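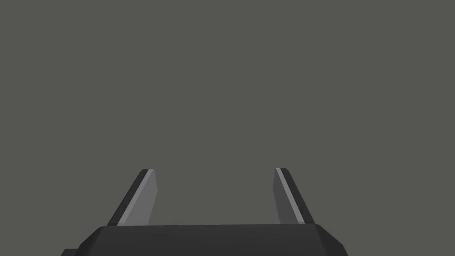 Getting the Rilolis gripper simulator to do something useful

January 2019

Rilolis is the simulator Ernavia bundles with its two-finger gripper kit. You can also get it without the kit, on a 30-day trial, and that is how I'd suggest meeting it. The manual covers installation in loving detail and then wishes you luck. These are the steps I ended up with after a week of mild swearing.

Before you start

You need the installer, the license file from the Ernavia email (check spam, mine was filed next to a lottery win), and a machine with a real graphics card. My old laptop will run it, in the sense that a cow will run.

Step 1. Start with an empty world

Choose New, then Bare. The default world comes with a full factory hall, and it will eat your frame rate before you've moved a finger. Bare gives you a gripper and plain gray. It looks like nothing, and it loads in a few seconds.

Step 2. Set the view

Under Camera, pick Wrist. You'll be looking out from behind the base of the gripper with both fingers ahead of you. The fingers seem to lean toward each other in this view. I spent an evening trying to straighten them before I learned that it's perspective and the jaws are parallel. Leave them alone.

Step 3. Open and close

In the joint panel, drag the slider to Open. Both fingers should move together. If only one does, the Mirror box is unchecked - the Wonville update in August unchecked it for everybody and the release notes call this "improved flexibility."

Step 4. Add a part

Use Insert, then Block. Keep it small. Anything wider than the jaws gets pushed across the floor like a shopping cart, and the log reports a successful grasp.

Step 5. Tune the friction

The factory value is far too slippery. I went up in small steps and stopped when the block survived a lift of 14 cycles in a row. Your number will differ from mine, so write it down. Rilolis doesn't save it with the project.

Step 6. Run a batch

Set the count to 1,000, turn rendering off, and go to lunch. With rendering on, go on vacation.

Is it worth paying for?

If you own the Ernavia kit, it's already included, so use it. If you don't, the Petrauskas package costs less and has a friendlier menu, but its contact model let my blocks sink into the table. I'm keeping Rilolis for now. The trial clock starts when you download, by the way, so don't do that the night before a trip.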